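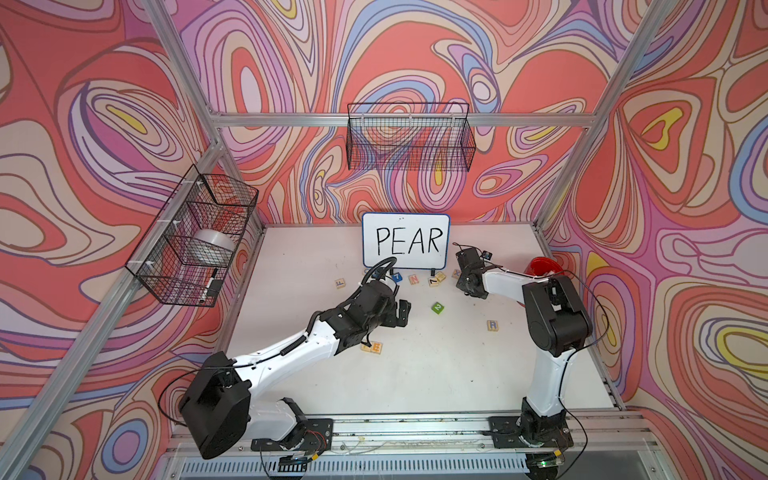
Norkham Tool Library: progress report for the Nartey Fund

Period covered: the second half of the grant, up to the end of April
Prepared by: Nhyira Annan, project lead

Where we are

The tool library is open, it is lending tools, and most of them come back. When we applied to the Fund we said we would have 200 members by this point. We have 246, though I should admit that one household in Mill Row joined as five separate people in order to get round the limit on pressure washers. We have since changed the limit to one per address.

Borrowing has settled into a pattern. Drills, ladders and the carpet cleaner are never on the shelf. The tile cutter goes out in bursts, usually to one street at a time, as neighbours see each other's bathrooms. The lathe donated in the autumn has been borrowed by no one, partly on account of its weighing more than Fares Atallah, who looks after the stock and has asked me to record that he did say so.

Spending

We are slightly under budget on equipment and slightly over on everything to do with paper. The Fenomex booking system, which we chose for its price, sent overdue notices to people who had already returned things and thank-you messages to people who hadn't. Ebenezer Agbenyega moved us over to Zelow in February. It took him eight evenings, none of which he has charged for, and we would like to use part of the underspend to pay him something. Please let us know if this needs a formal request or if this paragraph will do.

Electrical testing cost more than planned. Our quote was for 40 items and the tester, quite reasonably, wanted to be paid for the ones people had left on the doorstep as well.

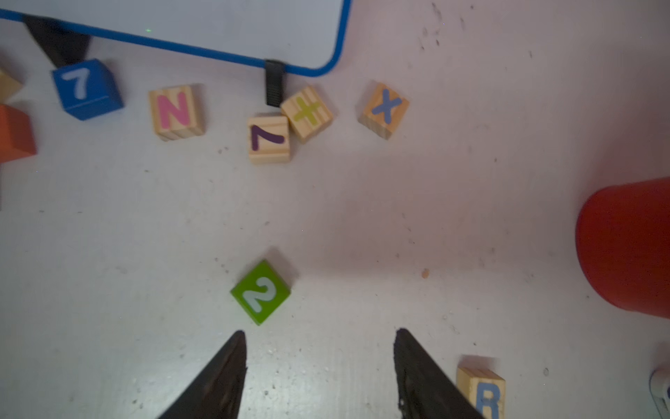

Repair sessions

These began as a sideline and are now the busiest thing we do. We run one a month in the church hall, from half past ten until the urn runs out. Philomena Issahaku takes sewing machines and anything with a zip. Nana Wumbei takes toasters. He has strong views on toasters, and people who come in with one should allow extra time.

We promised you a figure for items saved from the tip, and I can't give a good one. We log what arrives and what leaves working, but a fair number of things leave in a carrier bag with a promise to order the part. Zelow has a field for this, and from May we will be ringing people up to fill it in.

What has gone less well

The evening class on basic plumbing had eight bookings and two people. We will try again in the autumn, on a different night from the football, and ask for a small deposit.

The damp in the back store is still with us. The landlord has sent a man to look at it twice and he agrees that it is damp. In the meantime the hand tools are up on the high shelves and the dehumidifier, which ought to be out on loan, is not.

Next six months

We plan to open one evening a week until eight, find the lathe a home with a lift, and write a shorter membership form. The current one asks for a fax number. The final instalment of the grant is due on receipt of this report, and our bank details are the same as last time.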